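11 March 2020

Two hours on the simulator in the shed tonight, and most of it went on doors. The real arms are still in pieces on the bench, waiting for the Lirnach bearings, so until those come Asante only exists on the computer. I rebuilt the practice rooms in December and gave them tile walls and red door frames so I can tell surfaces apart at a glance. I set the base in front of the doorway with both arms forward and both grippers a little open. 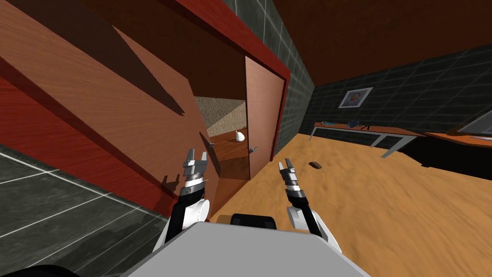
Skilard wrote under last night's log that I should leave the handles alone until the wrist offsets are right, and that a lever is a bad first test because a small error looks like a large one. Fair point. I went back to the offsets.

The left wrist was out by 5 mm in the model. I had copied the number from the old drawing, before I changed the mounting plate. Fixed it, reloaded, and the startup warning went away. Run 560 was the first one tonight without it. The contact settings are still a guess — I have friction on the pads set high and will bring it down once I have real rubber to measure.

After that I switched to a close view of one gripper, fingers wide apart, to look at the pads.
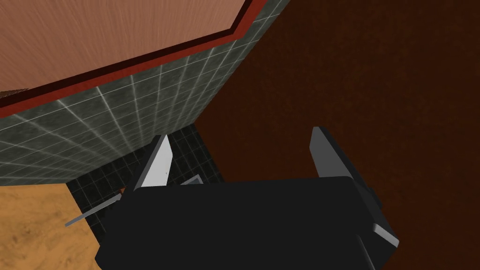
63 words

The pads taper toward the tips in the model. On the printed set I left them square, so one of the two has to change. I think I'll reprint, as it's an evening's work and the filament is already here.

Saved everything to the Prikia folder. Still to do: check the right wrist the same way, order screws, answer Skilard.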